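Magazine > Outdoor Living > Grills & Smokers

The Pellet Grill That Wanted My Email Address

3/24/24 | 42 comments

My old charcoal kettle had one control, a vent, and it was rusted half open. I cooked on it for years under the impression that I was adjusting the temperature. Then in December, when grills go on sale to people who can't use them yet, I bought a Zellora pellet smoker with a screen on the front, and learned that I had been living like an animal.

The Zellora has an app. Before it would make smoke, it wanted a password with a capital letter and a symbol. It then installed an update, which took longer than a hamburger. I stood in the driveway in my good coat, holding a raw pork shoulder, watching a progress bar. 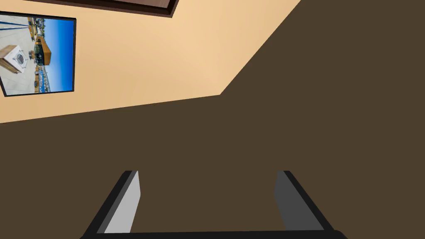 A gripper with its fingers apart and nothing between them. Computer rendering.

Once it got going, I have to admit, the thing could cook. You pour in pellets, pick a number and go indoors. The pork came out dark on the outside and soft all the way through, and my family ate it in the kind of silence I used to get only by burning something. I had done nothing. I accepted the compliments anyway.

The trouble is what you do with yourself. A kettle needs you out there, poking. The Zellora sends a message when it needs you, and it rarely does. I took to checking on it out of politeness.
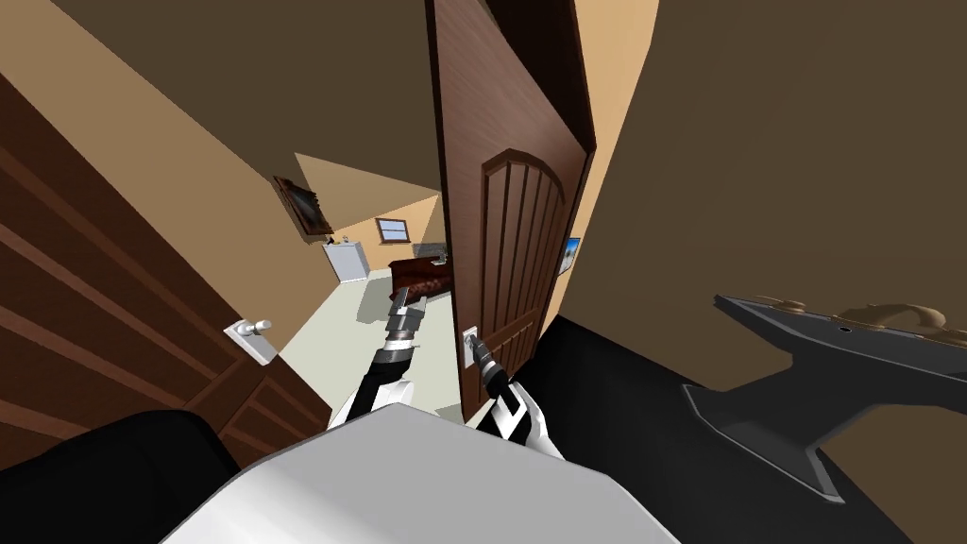
So I started shopping for accessories, the natural next stage of the illness. Drosto makes a wireless meat probe that talks to its own app and refuses to speak to Zellora's. Jorkano sells cherry pellets in a bag with a sommelier's paragraph on the back. I bought 2 bags and could taste the difference only after reading the paragraph.

The Quintero cover was the one sensible purchase. It goes over the grill and keeps the rain off. It has no firmware.

I kept the kettle, by the way. It's behind the garage, vent still stuck, and last weekend I did a dozen sausages on it while the Zellora was updating again. Half of them were black on one side. We ate those first.

Shares: 2234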